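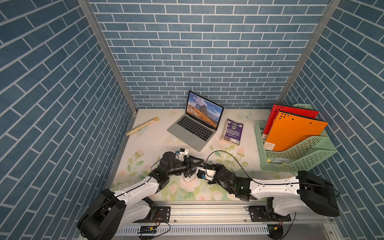

Home Stories Make It Ask Us Games

Search the Jernham Kids' Pages Go

How to Set Up a Desk You'll Love
9th January
By the Jernham Kids' Pages team

A desk is a tiny world of your own! You can read there, write there, or look at mountains on a laptop screen and dream about climbing them.

So what goes where? Start with the laptop. It likes the middle, near the back, so your hands have room in front. Turn it a little if that feels better.

Next, papers. Papers love to wander! A desk file organizer has slanted spaces that hold binders standing up, so you can grab one without digging through a pile. Ever wondered why binders have holes? Metal rings go through the holes in your pages and keep them in order – even a binder with 200 pages in it!

Labels are great too. One or two letters on the spine will do. Pick a red binder for one subject and an orange one for another, and soon your hand will know which to reach for.

Books can stay out while you're reading them. A clear plastic sleeve keeps a paperback's cover from getting bent or sticky, and you can still see the title.

And the tabletop? Roses and butterflies are allowed! Wipe up crumbs after a snack so the pattern stays bright.

Try it: set a timer for six minutes and see how much you can put away.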